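Robots on the packing benches: your questions

Put together by the staff side of the joint working group at Clundlow. Last updated April 19, 2022. The management version is on the intranet and is more cheerful.

What is being brought in?
Robot arms with two-fingered grippers, supplied by Veloso and run on software called Redavix. The trial covers 4 benches in the small parts area. Goods-in and dispatch are not part of it, whatever you may have heard in the canteen.

Will anyone lose their job?
We have been told there will be no redundancies during the trial. We asked for the same promise in writing for the year after and have not had it. "No plans at present" is the wording we were given, and you can make of that what you like.

The supplier says the arms get it right 97 per cent of the time. Is that good?
It depends what happens to the rest. On a run of 200 picks that leaves six for a person to sort out, usually with the line waiting. The figure also comes from the supplier's own tests, on parts the supplier chose. We have asked for results from our benches, with our parts, including the greasy ones.

Can the grippers handle small or delicate items?
The fingers have a bumpy surface, which is meant to help them hold on. Flat washers and thin bags are the ones we have doubts about.

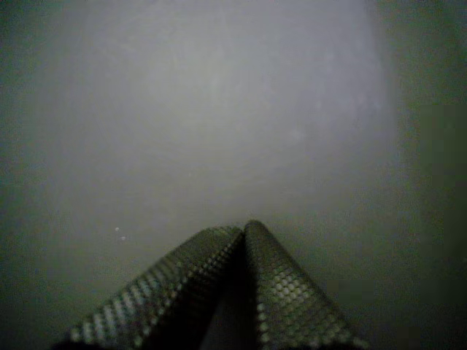

We would like to see those tried on a normal shift before anybody signs for more arms. So far the demonstrations have been done with tidy trays and an engineer standing by.

What will I be doing if my bench gets one?
Filling trays, clearing faults and checking what comes out. Management calls this "moving up to supervision". The pay grade has not moved up with it, and we have raised that.

How much training is there?
One session of 30 minutes, run by Novivside. We think that is too short for anyone expected to clear a fault alone, and we have asked for a second session at the bench.

Am I being timed or recorded?
Redavix logs every stop and every restart. That tells a manager how long you took to clear a fault, even if it was never meant for that. Until there is an agreed policy, ask your rep to sit in if the log is brought up in a review.

Can I refuse to work next to one?
You can stop work if you believe it is unsafe. Press the stop button, tell your team leader and fill in the usual form. Not liking it doesn't count, sorry.

When will a decision be made?
The trial is reviewed in June. Send us your notes before then, good ones included. So far we have plenty about jams and one about sore wrists getting better.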